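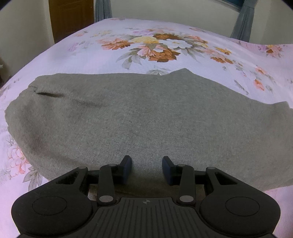
Gray knit laid across the floral bedspread.

Boltley Bed Folding
Data card and readme

Contents: short clips and stills of soft household items being spread, pinched, lifted and folded on a made bed. There are 700 clips in this release. Of these, 300 are folding, 200 are spreading and smoothing, and the rest are short handling clips that don't belong to either group.

Maintainer: Baltazar Olvera
Last edited: 20th April

What the items are

Mostly knitwear, blankets, pillow covers and small throws. Gray and other plain colors are common, because plain cloth was what we had most of. Each item has a short name in items.csv, and the name stays the same through the whole set. The fabric column says what the cloth looks and feels like (knit, woven, brushed, felted). It does not give fiber content. Most of the labels had been cut out years ago.

The bed

Items are handled on top of the bedspread, with the bed already made. The floral print is kept in the set on purpose. A plain gray item is easy to pick out against orange and peach flowers, but its edge is harder to follow where it runs past gray-green leaves. Clips where the bedspread itself moved along with the item are marked cover_moved = yes. They have not been removed.
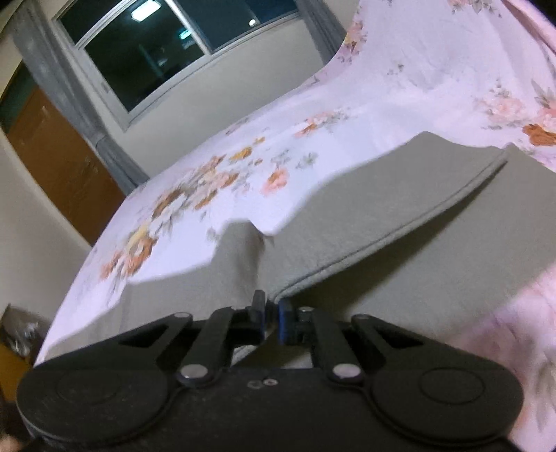 Boltley Data Notes, no. 6, p. 200

Edges and seams

The near edge of the gray cloth is pinched at the rim in the still at the start of this section, and the cloth bunches into a low hump just behind the pinch. We label this as "edge pinch." A pinch taken from the middle of an item is "surface pinch," even if the item is small. If the far side is lying folded over or lifted at the time, put "far flap" in the notes column.

Labels are given per clip, so one clip may carry several. Start and end times are in seconds. A fold is marked as ended when the moving edge is let go, whether or not it lies square. We do not grade how neat a fold is. An earlier draft did, and two people rarely gave the same score.

Folders

clips/ video, one item per clip
stills/ single images
items.csv item names, color, fabric
labels.csv clip name, label, start, end, notes

Known problems

Fuzzy knits and felt get mixed up in the fabric column. If it matters for your work, check the stills.
Items on the Drivby list were renamed in September. Old names are kept in the last column of items.csv.
The Sowerby throws appear only in spreading clips.

Corrections can be sent to Baltazar with the clip name in the subject line.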